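손으로 쥐는 그리퍼, 규칙은 어디까지 써야 하나

현장 작업 기준을 만드는 사람에게 물었다. 급히 정리함

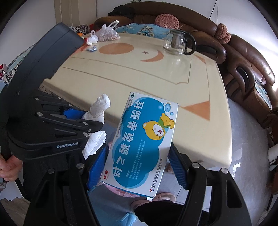
작업 규칙에서 제일 먼저 정할 것은 무엇인가?

멈추는 기준이다. 누가, 어떤 상황에서, 누구 허락 없이 작업을 멈출 수 있는지부터 적어야 한다. 속도나 수량은 그 다음.

Traltalow에서 핸드 그리퍼 작업 기준서를 맡고 있는 담당자의 말이다. 이름은 빼 달라고 했다. 만난 건 화요일 오후, 회의실이 다 차서 복도 끝 탁자에서. 한 시간 잡았는데 40분도 못 채웠다. 중간에 전화가 두 번.

기준서는 지금 세 번째 판이다. 첫 판은 76쪽. "다 읽은 사람이 없었을 거예요. 저도 뒤쪽은 복사해서 붙인 거라." 지금은 한 장짜리 현장용과 조금 긴 해설본으로 나뉘어 있다. 현장용에는 항목만 있고 이유는 해설본에 있다. 이유가 궁금한 사람은 생각보다 많다고 한다.

가정집 작업 이야기부터 했다. 공장과 제일 다른 점이 뭐냐고 물었더니 "바닥"이라고 바로 답한다. "공장은 바닥에 선이 그어져 있잖아요. 집은 없어요. 신발도 있고 가방도 있고, 사람 발도 있고." 그래서 현장용 첫 줄이 발밑 확인이다. 도구를 들기 전에 한 번, 자리를 옮길 때마다 다시. 케이블이나 끈이 늘어져 있으면 정리하고 시작.

물건은 어떤 걸 잡느냐. 의약품 상자처럼 가벼운 종이갑이 의외로 까다롭다고 했다. 너무 세게 물면 모서리가 죽고 약하게 물면 돌아간다. "상자가 기울어지는 건 괜찮아요. 기울어진 채로 계속 들고 다니는 게 문제죠." 기준서에는 '기울면 내려놓고 다시 잡는다'로만 되어 있다. 각도는 안 적었다. 적어 봤는데 현장에서 각도 재는 사람이 없어서 뺐단다.

약에 대해서는 따로 항목이 있다. 포장을 뜯지 않은 것만 쓴다. 작업이 끝나면 원래 자리로, 아이 손이 닿지 않는 곳으로. 진통제든 소화제든 똑같이 적용한다. "일반의약품이니까 괜찮지 않냐고 묻는 분들이 있어요. 그거 예외로 해주면 다음엔 예외가 열 개가 됩니다." 그리고 약 이름이 기록에 남는 문제. 누가 어떤 약을 갖고 있는지는 개인정보로 본다는 게 이쪽 원칙이다. 집주인 약이면 아예 쓰지 않고, 작업용으로 따로 산 상자만 허용.

유리도 물었다. 찻주전자나 컵 같은 것. 금지는 아닌데 조건이 붙는다. 비어 있을 것, 식어 있을 것, 탁자 안쪽에 있을 것. 잡을 물건이 아니면 팔이 지나가는 길에서 치운다. "치우는 데 10초 걸려요. 깨진 거 치우는 데는 오전이 다 가고요."

패드 이야기가 길었다. 물건에 닿는 고무 패드는 소모품인데 소모품 취급을 못 받는다고. 골이 닳아도 겉보기엔 멀쩡하니 계속 쓴다. 지난 점검 때 139개를 봤는데 교체 기록이 제대로 붙어 있는 건 절반이 안 됐다고 한다. 그 뒤로 교체 날짜를 작업 일지 맨 윗칸에 쓰게 바꿨다. 맨 아랫칸에 있을 땐 다들 비워 뒀다. 양식 바꾼 것 뿐인데 효과는 제일 컸다고.

닦는 법도 적혀 있다. 마른 천으로 먼저, 그다음 물기 적은 천. 알코올은 패드 재질 확인하고나서. 식품 포장 만진 패드와 약 상자 만진 패드를 섞어 쓰지 않는다. 이건 Arnau 쪽 팀이 먼저 쓰던 규칙을 가져온 것.

사고 보고는? 여기서 말이 좀 느려졌다. "사고는 다들 써요. 안 쓰는 건 사고 될 뻔한 거." 손가락이 집게 사이에 들어갔다가 그냥 뺀 경우, 나사가 헐거운 걸 손으로 조이고 넘어간 경우. Hernel과 같이 일지를 모아서 보니 일지 778건 가운데 그런 내용이 적힌 건 거의 없었다. 없어서가 아니라 안 적은 거라고 본다. 그래서 지금은 이름 없이 낼 수 있다. 한 줄이면 된다. 장소와 무슨 일인지만.

나사 얘기 나온 김에. 시작 전 점검은 손으로 한다. 눈으로 보는 걸로는 안 된다. 연결부를 잡고 한 번 흔들어 보고, 집게를 끝까지 벌렸다 닫아 본다. 소리가 평소와 다르면 쓰지 않는다. '평소와 다르면'이 너무 애매하지 않냐고 했더니 웃으면서, 그 말 넣느라 회의를 세 번 했다고.

두 사람이 가까이서 작업할 때는 규칙이 또 있다. 움직이기 전에 말로 알린다. 한 사람이 양손에 하나씩 들고 할 때는 두 도구가 같은 물건 위에서 교차하지 않게 한다. 교차해야 하면 한쪽은 정지. 긴 부착물이 달린 도구는 얼굴 높이로 올리지 않는다.

쉬는 시간은 논쟁이 있었다. Alexiou 쪽은 50분에 한 번을 주장했고 이쪽은 더 짧게 원했다. 결론은 손목이 뻐근하면 시간과 상관없이 바로 쉬고, 그와 별도로 정해진 휴식을 둔다. 정해진 휴식은 건너뛸 수 없다. "빨리 끝내고 일찍 가고 싶어 하거든요. 이해는 하죠. 그래도 안 됩니다."

집주인 동의도 짧게. 작업하는 방과 쓰는 물건을 미리 적어서 보여 준다. 소파 위 옷가지, 장식품 같은 개인 물건은 허락 받은 것만 만진다. 중간에 마음이 바뀌면 그 자리에서 종료하고 이유는 묻지 않는다. 이 항목은 첫 판부터 한 글자도 안 바뀌었단다.

외부 인증을 받을 계획이 있는지도 물었다. 지금은 없음. 맞는 기준이 마땅치 않고, 산업용 로봇 쪽 문서를 그대로 가져오면 손에 드는 도구에는 안 맞는 조항이 많다고 했다. 대신 석 달에 한 번 현장 사람들 의견을 받아서 고친다. 다음 판은 12월. 장갑 항목이 들어갈 예정인데 두께를 놓고 아직 합의가 안 됐다. 얇으면 찢어지고 두꺼우면 방아쇠 감각이 없어서.

세 번째 전화가 와서 여기까지. 현장용 한 장짜리는 요청하면 보내준다고 하니 필요한 곳은 Traltalow 안전 담당으로 직접 연락하면 됀다.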